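Re: [brokwood-sewing] Lidby order – who's in?
2020-07-30

> Lidby want the deposit before they cut anything. Minimum is 5 bolts
> of the bleached cotton, otherwise it goes up to the retail price.
> Do we want it pre-washed or not? Need an answer from everybody
> who's sharing.

In for one bolt. Not pre-washed please – I got theirs back in March and it had gone all over the place, grain totally off, spent an evening tugging it square. Rather do it myself at home, hot wash, then line dry.

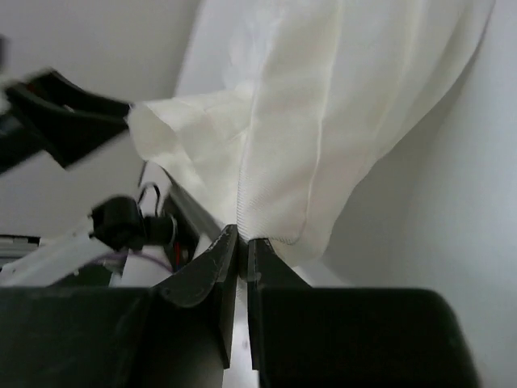
Also shrinkage. Cut a 10 inch square from the last lot and washed it twice, lost a good half inch one way and hardly anything the other. So add extra on the length if your doing curtains or anything lined. Pillowcases should be fine.

Rurko has something similar but you have to take 17 yards at a time and shipping is slow. Would stick with Lidby.

Can someone check if the deposit is refundable?? Couldn't find it on teh form. And is pickup at Brokwood again or do we get it delivered? I can't do mornings.

Thread – still have plenty of the white if anyone's short. Will send my share tonight.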